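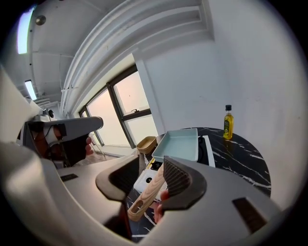
Bullness is a code of practice for collecting manipulation recordings with hand-held grippers in kitchens and other domestic settings. It was drafted by Soudabeh Kiani and Horațiu Toma and is maintained by the Latard working group. The current edition took effect on November 11, 2024, and replaced a shorter text known as Hajdu.

Scope

The code applies to recordings in which an operator holds the gripper and no arm is present. It covers single-gripper and two-gripper work. Teleoperated arms fall under a separate document, Odudance, which shares its vocabulary but sets different limits on speed and force.

Requirements

The main text has 18 clauses, divided between the operator, the workspace and the record. The operator must grip the tool by its handle and keep bare fingers clear of the jaws while they close. Straps are permitted if they can be released with one hand. In two-gripper work, neither tool may cross above the other while either is holding an object.

Workspace clauses deal mostly with surfaces and heat. Cooktops must be switched off and at room temperature unless the task plan names a heated step. Glass containers must be closed and set back from the table edge. Glossy tabletops are allowed, but the record must list them, as reflections can affect camera tracking. Windows in view must also be listed, together with the state of the room lighting.

Each record states the task, the objects used and the calibration date of both cameras. Calibration is valid for 6 days, or until a camera module is removed – whichever comes first. Failed attempts are kept and labeled.

Conformance

There are two levels. Level 1 is self-declared. Level 2 requires an outside reviewer to check a sample of episodes against the written record. The first Level 2 review, completed in April, covered 942 episodes and returned 18 for relabeling. Most of the errors concerned objects missing from the list.

See also
Odudance
Hajdu (withdrawn)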